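Prüfliste Zweiarm-Aufbau Küche, Aufgabe „Backofen bedienen“
Projektkurs Robotik, Berufskolleg Gurnalberg
Stand: Mai 2022, ersetzt die Fassung vom Februar

Gilt für alle Gruppen, die mit dem Drovari-Aufbau am Einbaubackofen arbeiten. Die Liste wird vor jedem Versuchsblock neu ausgefüllt. Kommentare bitte direkt unter den Punkt schreiben, nicht auf einen Extrazettel.

Teil A: Umgebung

A1 Laufwege frei, keine Taschen im Schwenkbereich
Ergebnis: in Ordnung

A2 Backofen leer, Bleche herausgenommen
Ergebnis: in Ordnung
Kommentar: Das Blech darf auf der Arbeitsplatte liegen, aber nur hinten an der Rückwand.

A3 Kochfeld aus, Kindersicherung aktiv
Ergebnis: in Ordnung

A4 Arbeitsplatte über dem Ofen im Greifbereich frei
Ergebnis: in Ordnung
Kommentar: Wasserkocher und Reiskocher bleiben an ihrem Platz. Beide leer und kalt, vor dem Start mit der Hand prüfen. 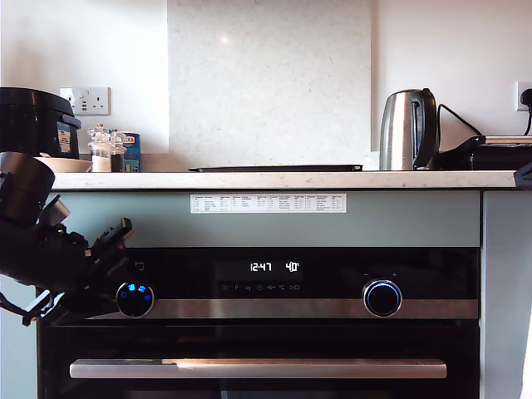
A5 Not-Halt erreichbar, Funktion vor dem Einschalten getestet
Ergebnis: in Ordnung
Kommentar: Der Taster gehört auf die Seite der Aufsicht. In der alten Fassung stand „in Raummitte“, das gilt nicht mehr.

A6 Sicherheitsabstand am Boden abgeklebt
Ergebnis: Mangel, behoben
Kommentar: Klebeband hatte sich an einer Ecke gelöst. Neu geklebt, Abstand nachgemessen.

Teil B: Mechanik und Kabel

B1 Schrauben an Greifer und Handgelenk fest
Ergebnis: in Ordnung
Kommentar: Bei den Vincze-Greifern nur den kurzen Schlüssel nehmen. Mit dem langen wird zu fest angezogen.

B2 Greiferfinger ohne Risse, Spitzen ohne Grat
Ergebnis: in Ordnung
Kommentar: Finger werden nach 500 Zyklen getauscht. Zählerstand steht im Gruppenheft.

B3 Kabelschlaufen haben genug Spiel und können nirgends einhaken
Ergebnis: Auflage
Kommentar: Die Schlaufen hängen am linken Arm weit nach unten. Zulässig, solange der Arm nicht unter Griffhöhe fährt. Bis zum nächsten Termin mit Klettband bündeln.

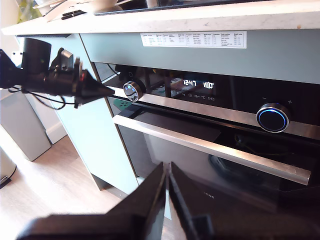
Zu B3 und C2: Greifer vorn am Türgriff, zweiter Arm links am Drehknopf; Anzeige 12:47 und 180°.

B4 Stecker am Steuergerät verriegelt
Ergebnis: in Ordnung

B5 Grundstellung wird ohne Berührung der Möbel angefahren
Ergebnis: in Ordnung
Kommentar: Zweimal anfahren, einmal langsam, einmal mit Versuchsgeschwindigkeit.

Teil C: Bedienung des Ofens

C1 Kraftbegrenzung in der Software eingestellt
Ergebnis: in Ordnung
Kommentar: Wert vor dem Start laut vorlesen, zweite Person bestätigt.

C2 Solltemperatur vor Versuchsbeginn abgelesen und eingetragen
Ergebnis: Auflage
Kommentar: Mehrere Gruppen haben nur „läuft“ notiert. Das reicht nicht. Einzutragen ist die Zahl auf der Anzeige. Für Übungen am Drehknopf ist 40° der Ausgangswert. Wer höher stellt, trägt es ein und stellt danach zurück.

C3 Bedienfeld sauber, keine Kratzer durch die Fingerspitzen
Ergebnis: in Ordnung
Kommentar: Das Glas ist empfindlicher als der Edelstahl. Annäherung an das Bedienfeld nur mit reduzierter Geschwindigkeit.
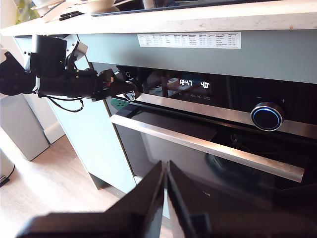
C4 Tür wird nur über den Griff geöffnet, nie an der Glaskante
Ergebnis: in Ordnung
Kommentar: Beim Öffnen muss der linke Arm vorher aus dem Türbereich gefahren sein. Reihenfolge im Ablaufplan ankreuzen.

C5 Niemand greift mit der Hand an den Ofen, solange die Arme freigegeben sind
Ergebnis: Mangel
Kommentar: Kam im letzten Block einmal vor, weil jemand den Knopf „schnell“ zurückdrehen wollte. Erst Freigabe wegnehmen, dann an den Ofen. Die Gruppe wurde erneut unterwiesen.

Teil D: Datenaufzeichnung und Abschluss

D1 Speicherplatz geprüft
Ergebnis: in Ordnung
Kommentar: Ziel für das Halbjahr sind 1.000 Durchläufe. Abgebrochene Durchläufe werden mitgespeichert und als Abbruch markiert.

D2 Kameras fest, Sicht auf Anzeige und Drehknöpfe vorhanden
Ergebnis: in Ordnung
Kommentar: Verdeckt ein Greifer den linken Knopf, ist das kein Fehler. Die Anzeige muss aber lesbar bleiben.
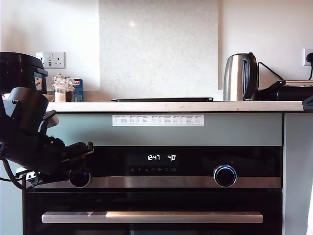

D3 Ofen nach dem Block ausgeschaltet, Arme in Grundstellung, Strom weg
Ergebnis: offen, wird am Ende des Blocks eingetragen

D4 Raum mindestens mit 2 Personen verlassen, Schlüssel zurück
Ergebnis: offen

Gesamtergebnis: Betrieb mit Auflagen freigegeben (B3, C2). C5 wird im nächsten Block beobachtet. Bei Wiederholung wird die betreffende Gruppe bis zur Nachprüfung gesperrt.

Für den Wettbewerb in Grutville gilt zusätzlich das Blatt des Veranstalters. Es wird dieser Liste beigeheftet.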